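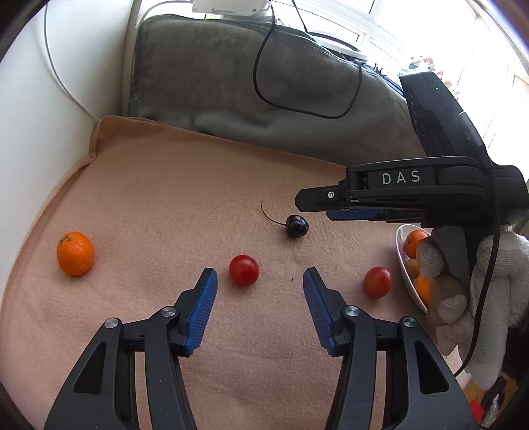

Let the Farm Stands Keep Their Coffee Cans

The town of Morholm wants every roadside produce stand to buy a permit for $46 a year and post a printed price list. I think the council should drop it.

Most of these stands are a card table at the end of a driveway. Mi-kyung Gil sells tomatoes and beans from hers in August, and people leave money in a can. She told me she clears enough to pay for next year's seed. A permit would take a good part of that.

Wayne Pelletier argued at the last meeting that the grocery store pays its fees, so the stands should too. But the store has a parking lot and a payroll. We have 3,000 residents and 2 stands on my road — both gone by the first frost.

If the worry is cars stopping on the shoulder, put up a sign on Stiselby Road. The town already owns the posts.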